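## Gripper fortnight: two pairs in, one decision nearly made

Well, I finally got the new pair of hand-held grippers onto the table, and I've been having far too much fun with them. You may remember from the April newsletter that we'd been getting by with the old Astel pair, which are light and cheap and have a trigger that makes your index finger ache by lunchtime. The new ones (everyone here calls them the Narnaus, after the project that paid for them) arrived a couple of weeks ago, and I've been folding clothes with them ever since.

I did 60 folds with each pair – shirts, jeans, a few tea towels – and Ismail El Sherbiny marked them without knowing which pair had done what. With the Astels, 41 came out tidy enough to put on a shelf. The Narnaus managed over 50, and most of the misses were me rushing before a coffee. Denim is where they really pull ahead! A thick waistband used to slide out of the old jaws every time I lifted it, and the new fingers just hang on.

It isn't all good news. They're bulkier, so picking up a single layer of thin cotton means coming in much flatter than feels natural, and my wrists took 3 days to get the idea. I'd also like the two of them to start recording at the same moment. At present I press one, then the other, and trim the ends afterwards like it's home video.

I've moved everything onto the green cloth as well, which gives the fingertips a bit of softness to press into when you're scooping up a hem. 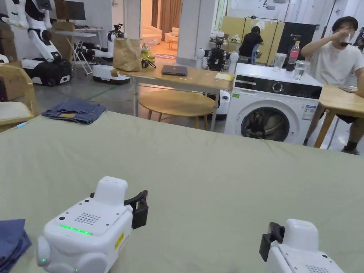 ## Want a go?

The Narnaus are staying on the folding table until the Astuvcombe lot borrow them, so come and find me if you'd like a turn. Bring a jumper – I haven't tried knitwear yet, and I've run out of my own clothes to crease.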